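Grakell Trial Coverage Notes: README and data card

Last updated: 6th May

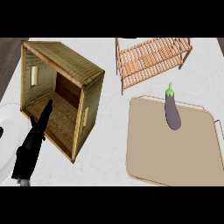
The collection holds 40 news reports on criminal trials, mostly pleas, sentencings and bail hearings, with a set of labels added by hand. It was put together to see how well local reporters separate what was said in court from what was proved in court. My own view is that they do it less well than they think, and that these labels do it less well than the people who made them think. Read the rest with that in mind.

What is in it

Each record is a plain text file with a short header. The header gives the outlet, the type of hearing, the charge as the outlet worded it, and the outcome if one was reported. A separate label file marks every sentence as one of these:

- claim by prosecution
- claim by defense
- ruling or statement from the bench
- reporter's own statement
- unclear

"Unclear" was added late and should have been there from the start. Mavis Whitfield, who did the first pass, argued against it on the grounds that labelers would hide in it. They did, a bit. I still prefer that to the earlier version, where a sentence like "he was angry about the money" was filed as a prosecution claim because it had to go somewhere.

Where it came from

The reports come from two outlets, the Sutine Courier and the Oksanen Evening Post. Both gave permission for research use. Neither gave us the edit history, so a story that was quietly corrected after printing appears in whatever form it had when it was copied. Don't assume it's the first version or the last.

Two of the 40 reports were pulled after a defendant's conviction was set aside, leaving 38 in the release. The file numbering still runs to 40, with gaps. Please don't renumber.

Labeling

Five people labeled, all of them English speakers, none of them lawyers. Everett Quintanilla settled the disagreements. He is careful, but one careful person is still one person, and the release notes for the old version called the result "verified." I have taken that word out. Nobody checked the labels against court transcripts. For 10 of the reports a transcript exists and could be ordered; it costs money and we haven't done it.

Known problems

- Guilty pleas are overrepresented. They're easy to report and they run short.
- The "outcome" field says "guilty" for both pleas and verdicts. Use the hearing type to tell them apart.
- Headlines were labeled as the reporter's own statement. Reporters seldom write them.
- Names are replaced with codes, but a distinctive charge in a small town will identify someone anyway. We can't fix that by swapping names.

Use

Fine for teaching, or for a rough test of attribution tagging. I would not use it to rank the two outlets, and I would not believe a paper that did. The Somum tagger reports good scores on this set, but it was tuned on the same files, so I don't know what those scores are worth.

Don't use it to look up defendants or to predict verdicts.

Corrections go to Everett, with the file number and the sentence you mean. "The labels seem off" has been received several times and can't be acted on.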